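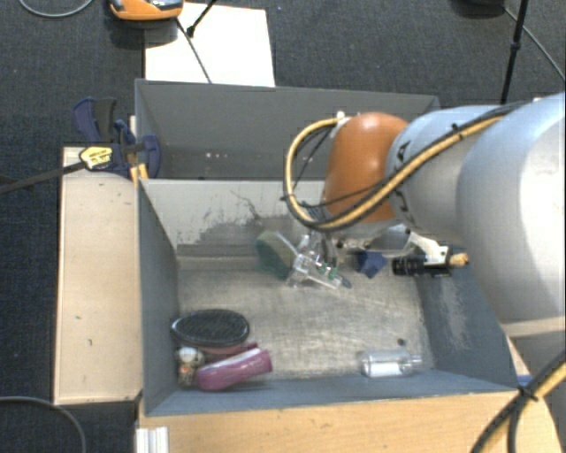
Keeping batter alive in a cold kitchen

Tullwood Kitchen Letter, 28 April 2018

In the last letter I promised to write about dosa and idli batter, and several readers have reminded me of this promise, one of them at the bus stop. So I will try to put down everything I know. I must say first that I am not a professional cook. I learned from my mother, who never measured anything, and then I had to learn a second time when I moved to this town, where the kitchen in December is so cold that the oil in the bottle becomes cloudy.

My first batter in Tullwood was a failure. I soaked the rice and the urad dal as always, I ground them, I put the bowl on the counter and I went to sleep. In the morning the batter was exactly where I left it. Not one bubble. I waited until the evening and it had a gray skin on the top and smelled of nothing. I made dosas from it anyway, and my husband ate them very politely. They were like paper which has been in the rain.

At home on the coast we have the opposite problem. There the batter rises so quickly that in the hot months you must put it in the refrigerator before you sleep, or you will find it on the floor. All the advice I had in my head was advice for that weather. It took me almost two winters to unlearn it.

The rice and the dal

For the basic batter I use 600 grams of idli rice and one quarter of this weight of whole urad dal without the skin. I add also a small spoon of fenugreek seeds. If you cannot find idli rice, a cheap medium-grain white rice works well enough. Please do not use basmati, it makes the batter thin and the idlis come out hard, and it is a waste of good basmati.

The dal is more important than the rice. Old dal does not give a fluffy batter, whatever you do with it. I was buying mine from the big supermarket on the ring road, in those small bags which stay on the shelf for I don't know how long, and I blamed the weather for everything. Then Annapurna Bangera gave me a jar of hers, which she buys at Lâm, the grocery behind the post office. I had walked past Lâm many times and thought it sold only noodles and frozen fish. They have a whole shelf of lentils at the back, next to the rice sacks, and it is emptied and filled again every week. The difference was so large that I felt a little foolish.

Soak the rice in one bowl, and the dal with the fenugreek in another. Five hours is enough for both. Some people soak overnight and this is fine too, but then put the dal in the refrigerator. Keep the water from the dal. You will use it for grinding.

Grinding

This is the part about which people have strong opinions. The wet grinder with stones is the best, there is no discussion, and if you have one you probably don't need this article. I had for many years only a Dramus mixer, the small one with the steel jar, and I made good batter in it also. The danger with the mixer is heat. The blades make the jar warm, and a warm paste does not hold the air so well. So I use ice water. I grind for one minute, I stop, I scrape the sides with a spatula, I wait a little, I grind again.

Grind the dal first, alone. Add the water by spoons. It is ready when it looks like whipped cream and a small drop of it swims on the top of a cup of water. If the drop sinks, continue. The rice goes after, and it should stay a bit rough, like fine sand. For dosa I go smoother, for idli less smooth.

Sreekumar Devadiga wrote to me that he grinds a handful of cooked rice together with the raw rice. I tried it and the dosas did become softer inside, with a good color. With idlis I was less happy, they were a little sticky. He says that I used too much. It is possible.

Another reader, Fouad Morsy, asked if he can use his stick blender. I have tried this for him. It works for the dal, if you have patience, but the rice was jumping around and half of it stayed whole. Fouad, please borrow my mixer.

The salt and the hand

Mix the two pastes in a big bowl with your hand. My mother says that the hand gives something to the batter which a spoon cannot give. I don't know if this is science. I have made it with the spoon when I had a cut on my finger, and it took more time, but that was also a colder week, so I cannot say what was the reason. Now I always use the hand, one full minute, round and round, with the fingers open.

About salt there are two schools. In the warm place you add the salt before, because it slows the batter down and this is what you want. Here I add it after the batter has risen. Use salt without iodine if you have it.

The bowl must be more than double the size of the batter. I write this for everyone, but especially for Ashwin Reddy, who used a nice tall jar with a tight lid and afterwards had to clean the inside of his cupboard. Cover the bowl with a plate only. The batter needs a lid that can move.

Where to put the bowl

Now we come to the real question, the cold. I have tried many places in our apartment, and I will give you my opinion of each of them.

The oven with only the lamp on is my favorite. The lamp makes just enough heat. Put the bowl on the middle shelf, close the door, and stick a paper on the oven with big letters, so that no one in the family starts to heat it for a pizza. In my oven the batter takes 15 hours in the winter. In April it is quicker, but I still leave it overnight and look in the morning.

If your oven has no lamp, or it switches off when the door is closed, you can put a pot of hot water on the lower shelf. Change it one time before you sleep. It is more work and the result is not always the same.

On top of the radiator is a bad idea. I did it with a folded towel under the bowl and the bottom of the batter became cooked, in a thin layer, while the top was still cold. On top of the refrigerator is a nice warm place in some houses. In ours it is not, the new model doesn't give heat there.

A picnic cooler is very good. Venkatesh Nadar does it this way — he puts the bowl inside, two bottles of hot tap water next to it, closes everything and forgets it until the next day. He lives in the old houses on Stisach Lane, where the kitchens have stone floors, and if it works there it will work for you. I used his method when our oven was broken and it was as good as the oven, only that the cooler then smells of batter for some days. Leave it open on the balcony.

I do not use baking soda or yeast. You can get bubbles with them, yes, but the taste is not there. The sour taste comes slowly and it needs the night.

How to know it is ready

The batter should be almost double, with a round top, and when you push a spoon in it you should hear a small sound, like very soft snow. The smell is sour but clean. If it smells like nail polish, it stayed too long. It is still possible to use it for dosas with a lot of onion and green chili.

Once it has risen, don't stir it strongly. For idlis take the batter from the side with a ladle and put it straight in the molds. On the first day I make idlis, on the second and third day dosas, and what is left on the fourth day becomes uttapam with tomato. In the refrigerator it keeps five days, and each day it is more sour. My daughter likes only the last day, my husband only the first.

For the dosa the pan must be hot and then a bit less hot. I throw some drops of water on it, wipe with half an onion, turn the fire down, pour, spread quickly from the middle, turn the fire up. The first one is always ugly. I eat it standing.

Small letters from readers

One reader asks if she can freeze the batter. I have frozen it two times. The dosas were acceptable, the idlis flat. If you must freeze, do it before it rises, and let it rise after it is thawed completely. It will need more time than fresh.

Another asks about brown rice. You can replace half of the rice. Soak it longer, and expect a darker dosa which breaks more easily. With a coconut chutney it is very nice.

Somebody wanted to know what to do with the soaking water of the rice. I give it to my curry leaf plant, which lives in the bathroom from the fall until May and has at present 19 leaves, so I am not sure that it helps.

The starter table

Annapurna and I will again keep a few jars of risen batter for people who want to try the taste before they do all this work, or who want to put two spoons of it in their own batter to help it start. This helps really a lot in a cold kitchen, more than I expected. Bring a clean jar with a loose lid and please write to me one day before, so that I can soak enough. If you come for idlis also, bring your own molds — mine are already lent out, and I would like to have them back, whoever has them.

Next time I will write about coconut chutney, and about what to do when the coconut you have opened is bad inside.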